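Acoustic Absorption of Draped Fabrics in a Small Seminar Room

Student project report, Building Physics II
Jairo Ñahui
30 March 2019

7 min read
18 shares | 2 comments

1. Background

Small teaching rooms with hard walls and a suspended floor often have reverberation times that are too long for speech. The seminar room on the second floor of the Godoy building is a typical case. It has painted walls, a vinyl floor and one long window, and students in the back row complain that they lose the ends of words. Commercial wall panels were priced by the department in January and rejected on cost. The project examined whether ordinary fabric, hung or laid over hard surfaces, could give a useful reduction in the frequency bands that matter for speech.

Fabric absorbs sound mainly through viscous losses as air moves between the fibers. Particle velocity is close to zero at a rigid wall and reaches its first maximum a quarter wavelength away from it. A thin cloth placed flat against a hard surface therefore does very little at low and middle frequencies. The same cloth hung with an air gap behind it does more, and folding it adds both thickness and a range of distances from the wall. The effect is well known for theater curtains. Less is written about light and medium household fabrics.

2. Materials

Three fabrics were tested: a plain cotton sheet, a woven polyester curtain sold under the name Kukau, and a heavy pile fabric from the Brallside remnant store. Area density was found by weighing a cut square of each. The pile fabric was the heaviest and the sheet the lightest. Airflow resistance was not measured directly, as the flow rig was in use by another group for the whole of the test period. This is the largest gap in the work.

Each fabric was tested in three arrangements: flat on a hard surface, hung flat with an air gap of 200 mm, and hung with the same gap at double fullness, meaning that the cloth was twice as wide as the rail and gathered evenly along it. 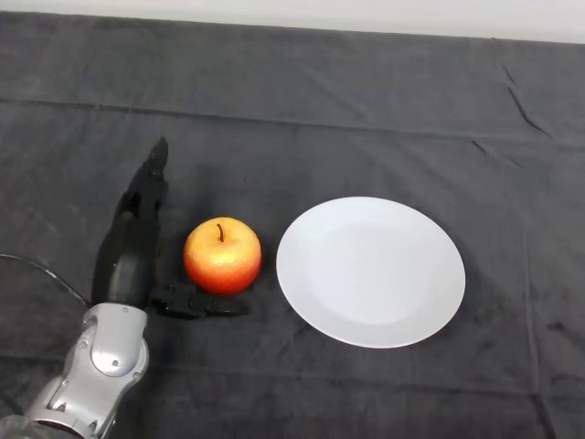

The flat arrangement was harder to control than expected. Any cloth laid over a hard surface traps small pockets of air under its wrinkles, and these pockets change the result slightly at high frequencies. Ironing the cotton reduced the scatter between repeat runs. The pile fabric could not be ironed without crushing it, so it was smoothed by hand before each run and the remaining scatter was accepted.

3. Method

Reverberation time was measured by the interrupted noise method, using pink noise from a single loudspeaker placed in the corner by the door. Decays were recorded at three microphone positions and averaged in octave bands from 125 Hz to 4 kHz. The logger was a Clallivmont unit borrowed from the physics lab. Its clock drifted, but this has no bearing on decay times of this length.

The empty room was measured first, then the room with each fabric in each arrangement. Equivalent absorption area was obtained from the Sabine equation, and the difference from the untreated case was assigned to the fabric. The room is well below the volume for which the Sabine equation is reliable, so the absolute figures should be treated with care. Comparison between arrangements is safer than comparison with published coefficients.

Windows were kept closed and the ventilation was switched off - the fan noise otherwise limited the usable decay in the lowest band.

4. Results

Laid flat, none of the fabrics produced a change at 500 Hz that could be separated from the scatter. At 4 kHz all of them did, and the pile fabric did best.

With the air gap, the picture changed. A quarter wavelength of 200 mm corresponds to a little over 400 Hz, and both the curtain and the pile fabric showed a clear rise in absorption in the 500 Hz band. The cotton sheet rose only slightly. Absorption at 1 kHz was lower than a smooth curve would predict, which is consistent with the velocity minimum near 900 Hz for a cloth at this spacing.

Double fullness partly filled this dip. The folds place different parts of the cloth at different distances from the wall, so no single frequency is favored or missed. The gain was largest for the pile fabric and moderate for the curtain. No arrangement had a measurable effect at 125 Hz.

5. Discussion

The air gap mattered more than the choice between the two heavier fabrics. For the Godoy room, the curtain at double fullness along the rear wall is the most practical option. The pile fabric performs better but collects dust, and its fire rating is not known. Any permanent installation would need a fabric with a documented rating.

Further work should include flow resistance and a second gap depth. Speech intelligibility should also be tested with the room occupied, as seated listeners add absorption of their own and the benefit of the curtain may be smaller in use than these measurements suggest.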